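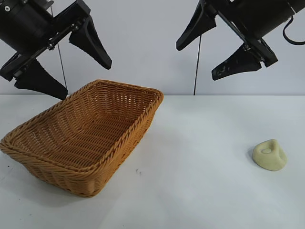 Sunee Inthanon said the stop button was the wrong thing to argue about. The arm had already let go before anyone reached for it, she told our group, and if we wanted to understand the fault we should look at the restart.

That was the first ten minutes of our visit to the Makisari test shop in Stetbridge on Thursday, August 25, 2022. Nine of us went, mostly people who run small packing lines and are thinking about putting in a two-arm cell. We had asked to hear about the July incident, and they gave it most of the afternoon.

The job was a simple one. One arm picks up a small soft piece, the other steadies a basket, and the piece goes in. The cell had done 500 cycles over two days without a person stepping in. On the next run the right arm closed on a piece, lifted it, and lost its position signal partway across. The controller did what it was set up to do and cut power to both arms. The brakes held. The fingers opened, and the piece fell on the table.

So far no harm done. The trouble came when the operator cleared the fault and pressed resume. The controller still had the piece listed as held, so it carried on from the middle of the cycle. The left arm had been nudged by hand during the stop and was no longer where the program expected it. The two grippers met over the basket at 70 percent speed. One finger was bent and a bracket cracked. The operator was standing outside the marked line and was not hurt.

Arnout Van Wijk went through the log with us on a big screen. The signal dropped out for 20 milliseconds. He put it down to a connector on the gripper cable that had worked loose from repeated flexing. The cable has been rerouted and now gets checked at the start of every shift.

The bigger change is in the restart. After any stop, both arms have to go back to home at slow speed before a cycle can begin, and the held-part record is wiped. It adds about a minute. Several of us asked if an operator could skip it with a key. Van Wijk said no, and that they had been asked that by every group so far.

We watched the restart done twice. The second time Inthanon pushed one arm out of place first, and the cell refused to start until it had been homed.

I asked about fingers that open when power is cut. With soft parts it matters little, but our line at Bronirance handles glass jars, and a dropped jar is its own hazard. Their answer was a spring-closed gripper, which they have on order but have not tested. They expect to have results in October.

Parking is behind the building, and closed shoes are required on the shop floor.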